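Association Tendari
Compte rendu de la réunion du bureau, avril

La réunion est ouverte vendredi à 18 h 30 dans la petite salle de l'étage. Le quorum est atteint. Le compte rendu de la réunion précédente est adopté avec une correction : la subvention de la commune était de 3000 euros et devait figurer dans les recettes de l'exercice en cours.

1. Comptes

Le solde du compte courant s'élève à 3155 euros. La facture d'assurance est payée. Il reste à régler l'impression des programmes du printemps, pour laquelle l'imprimerie Mok n'a pas encore envoyé de facture. Une relance sera faite par courrier électronique.

Le bureau décide de ne pas augmenter la cotisation cette année. La question sera reposée à l'assemblée générale, une fois connu le nouveau tarif de location de la salle.

2. Fête du quartier Zesura

La mairie a confirmé la fermeture de la rue, de 9 heures à 19 heures. Les riverains seront prévenus par un avis dans les boîtes aux lettres. À ce jour, 13 exposants sont inscrits. Deux demandes sont arrivées hors délai ; elles sont acceptées s'il reste de la place côté fontaine.

Le stationnement des exposants a fait l'objet d'une longue discussion. L'an dernier, plusieurs camionnettes étaient restées devant l'école jusqu'à midi. Il est convenu que les véhicules devront être partis à 8 h 45 et que cette consigne figurera en gras dans la lettre d'inscription. Le parking de la société Loltell sera de nouveau ouvert pour la journée, l'accord est écrit.

Pour la buvette, on reprend les prix de l'an dernier. Les gobelets réutilisables sont consignés à un euro. Environ 1000 gobelets sont en stock, ce qui suffit.

3. Stand de vannerie

L'atelier du mardi tiendra un stand de démonstration et de vente. Il demande deux tables, quatre chaises et un emplacement à l'ombre, accordés. Les prix seront affichés pièce par pièce. Le bureau souhaite que le stand présente aussi des matières autres que l'osier, beaucoup de visiteurs posant la question.

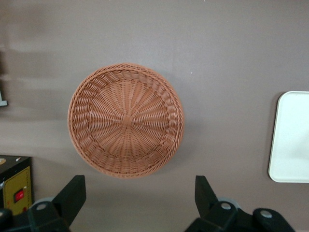
Panier rond tressé, couleur terre cuite, vu de dessus.

Une initiation pour les enfants est prévue l'après-midi, par groupes de six, sur inscription au stand. La participation est fixée à deux euros, matériel compris. L'atelier fournira la liste des achats avant la prochaine réunion.

4. Local

La serrure de l'armoire du fond est toujours bloquée. Un devis est attendu. Les sections sont priées de ne plus laisser de cartons dans le couloir, qui sert d'issue de secours. Le chauffage sera coupé à la fin du mois.

5. Questions diverses

La chorale demande à changer de créneau à la rentrée. Réponse reportée, le planning de la salle n'étant pas encore établi.

Le panneau d'affichage de l'entrée sera vidé et refait avant la fête.

Prochaine réunion : même lieu, même heure, date à confirmer par courrier électronique. La séance est levée à 20 h 10.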